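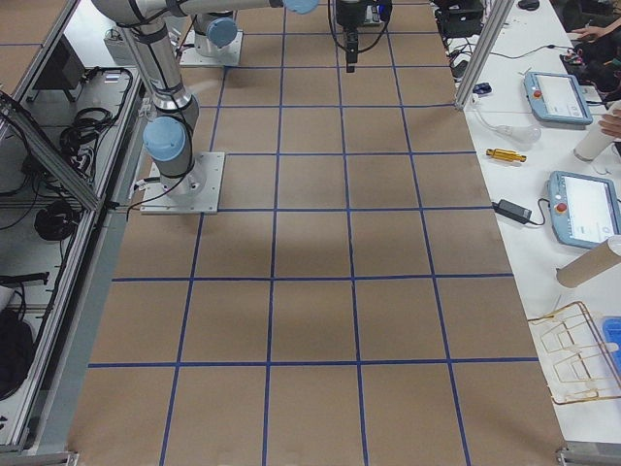 Category: Demo cell / Open day follow-up

Subject: Zorkine weigh-and-sort demo, results don't match what visitors were told
Opened by: Skaltau packing line, evaluation desk
Site: Zoltero showroom, Messina
Priority: Normal (we asked for High)
Status: Waiting on vendor

Original report

We sent two people to the open day on 13th September to look at Zorkine as a possible replacement for the manual weigh station on our mango line. The invitation promised a "fully unattended" weigh-and-sort run. What we got was a decent-looking arm on a big paper-covered table and a lot of talk over the top of it.

Problems we want answered:

1. The run stopped several times with the fruit still on the scale. Each time the presenter went back to the pendant, pressed something and carried on talking. We asked for the fault message and were told it was "just a pause." A pause that needs a person is a stop where we work.

2. The weight was never shown anywhere except on the scale itself. It's a kitchen scale with its own little display. If the software reads it, how? If it doesn't, then what was demonstrated is an arm moving fruit near a scale.

3. The scale sat across one of the blue tape lines. We were told the grid is how the cell knows where things are. So which square was the scale in?

4. The slide said 400 fruit an hour. We didn't see anything close to that.

Reply from vendor support (pasted from email)

Thanks for coming. The demo was run at reduced speed for visitor safety. The tape grid is a visual aid for staff setting out objects and isn't used for positioning. The scale position is taught by hand. Please confirm which arm you were watching, as there are two on the table.

Our answer

The one working at the scale. The presenter told our group the opposite about the grid, and he said it twice, so please sort that out before the next visit. Reduced speed is fine, but then don't put the full-speed number on the slide behind it.

Also, "taught by hand" worries us. Our scales get bumped all day. What happens if one moves an inch?

Vendor support, second reply

The gripper would approach the old position. The operator should re-teach the point from the pendant. This takes a few minutes. We attach a still from the weighing step for reference.

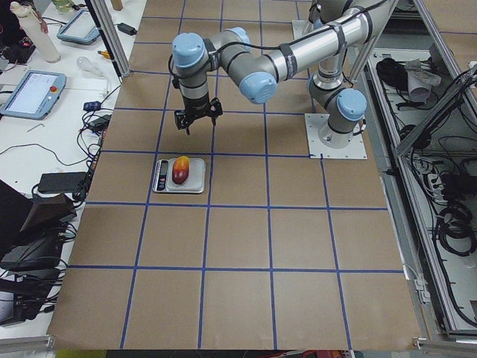

Weighing step: mango on the scale, gripper open above the paper.

Our notes on the still

Fine as far as it goes. The gripper is open and the mango is on the platform, and you can't tell from that whether it's about to pick or has just let go. It also tells us nothing about the pause. We asked for the fault log and would still like it.

One thing it does help with is the scale. The display and buttons are at the left and the platform at the right, so there isn't much flat area to aim for. Our fruit runs bigger and smaller than one showroom mango, and some of it rolls. Please say what range of sizes the two fingers have been tested on, and whether anybody checked for bruising the day after.

Things we tried on our side

– Compared the notes our two people took. They agree on the stops. They disagree on whether the second arm moved, so we're leaving that out.
– Asked for a repeat run with our own fruit. Offered a slot in February, which is too late for our budget round.
– Asked for the weight data as a file. Sent a brochure.
– Asked whether Zorkine can take readings from the bench scales we already own. Told "in principle."

What would close this ticket

A run of 3,000 fruit, ours, mixed sizes, with the log switched on and no hands on the pendant. If that's too many for a showroom we'd take 2,000. We don't need it fast, we need to know how often it stops and why.

Vendor support, third reply

Request passed to the applications team. Fault log from the open day has been requested internally.

Last update from us: still no log. Please leave the ticket open.

Zoltero Support Desk, Messina | Contact us | © Zoltero, all rights reserved | Back to top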